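Imprimer | Envoyer par e-mail

Fiche pratique : ranger une table, à la main ou à la machine
Service Conseil ménager Larnwood, mise à jour du 05/06/2019

Les lecteurs demandent régulièrement si un robot peut déjà débarrasser une table. À ce jour, notre service ne recommande aucun appareil pour cet usage. Les aspirateurs autonomes rendent service sur sol dégagé ; la préhension d'objets variés reste lente et demande une surveillance.

Avant tout essai, il convient de :
- retirer le verre et les liquides ;
- espacer les objets de 5 cm au moins ;
- tendre la nappe et la fixer par 2 pinces.

Selon Katherine Urrego, responsable des essais, une boîte rigide se saisit mieux qu'un objet souple.
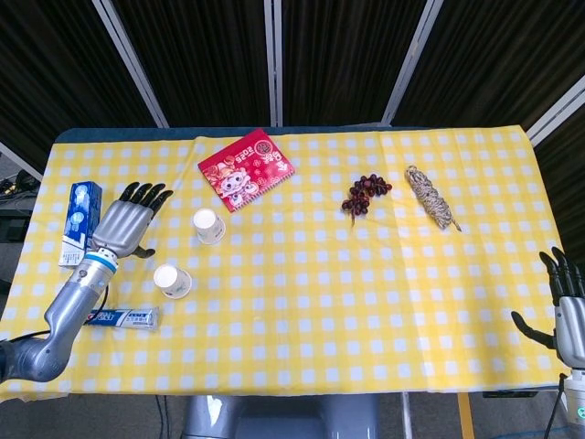 Le tri par forme demeure la meilleure méthode, quel que soit l'exécutant. On commence par les emballages debout, on termine par ce qui s'emmêle. Un gobelet en papier retourné, comme les deux posés sur la nappe à carreaux, se prend par les côtés, sans serrer. Les perles enfilées et la corde se déposent dans un bac ouvert, de préférence à la main.

Imprimer | Envoyer par e-mail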